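The bag of bags, and other heirlooms

Every home in Flurkham has a drawer that no longer shuts. Ours holds 13 years of packaging, kept on the grounds that it might come in handy. In March I decided to go through it.

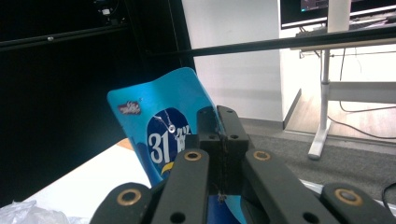
The bright ones are hardest to part with. Glossy blue plastic with a big number on it feels important, even when whatever it once held is long gone. I kept four – for reasons I can't now recall.

Clear bags ought to be easier. They crumple, they cling, and they take up twice the room you gave them.
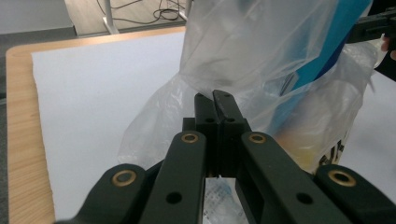

What went back in the drawer

Most of it. It still doesn't shut.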